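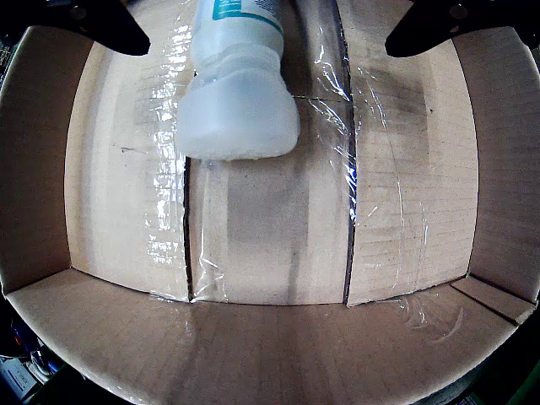
Feb 26, 2020

Home | Diary | Garden | Letters | About

Filed under: Grumbles, House

Spent most of the afternoon on boxes again. Ayten Yalçınkaya has it in her head that bottles travel better upside down, caps to the floor, and she sent me a long message explaining it. The weight sits on the cap, the cap can't work loose, and so on. I don't believe a word. A cap is the one part of a plastic bottle that's made to come off, and I can't see why you'd want the whole lot leaning on it from here to Bramar.

But she's the one paying for the van, so I tried it her way with one box and mine with the other.

The cardboard is the kind where the bottom flaps meet and leave you with seams. I've never trusted those seams. Efren says tape on the outside is plenty and that the clear plastic wrap inside is me fussing. He said the same thing in September, and then we had lotion all over the winter coats and he went very quiet for an evening. So there is wrap. It goes up the sides too, and it slides down again the minute I let go of it, and I've come to hate it nearly as much as I hate the leaks.

First bottle in was the white one with the teal-green on the label. Soft sort of bottle, the kind that gives when you pick it up. Upside down like that it wants to lean, and with nothing beside it yet it looked ridiculous. I stuffed a dish towel in. Ayten would say that's cheating.

I priced proper dividers at Hiline on the way home from the dentist. $36 for a pack of 2. For cardboard! The man there told me most people are very happy with them, and I'd like to know who these people are and how he found out. I put them back. Newspaper is free, or it was when we still got the newspaper.

The other box, my box, has everything standing up the way it was made to stand – shampoo, the blue dish soap, the vinegar – with rolled socks in the gaps. It closed on the first go. I admit it rattles some.

Efren Belmonte, my own husband, who has never packed anything but a fishing bag, looked at the two of them and said they'd both leak. He may be right. I taped them anyway and wrote BATH on one and BATH A.Y. on the other, so that if hers floods there's no argument over which it was.

Still to do: the cupboard over the sink, the spices, whatever is in the tin from Đàm that I'm scared to open. The mover wants everything by the door the night before. He also says it's a 52 minute drive, which it has never been in my life, not even on a Sunday.

Bed. Back hurts. If the cap thing works I suppose I'll have to hear about it until summer.

Last updated: Wednesday night

Older entry | Newer entry | Back to top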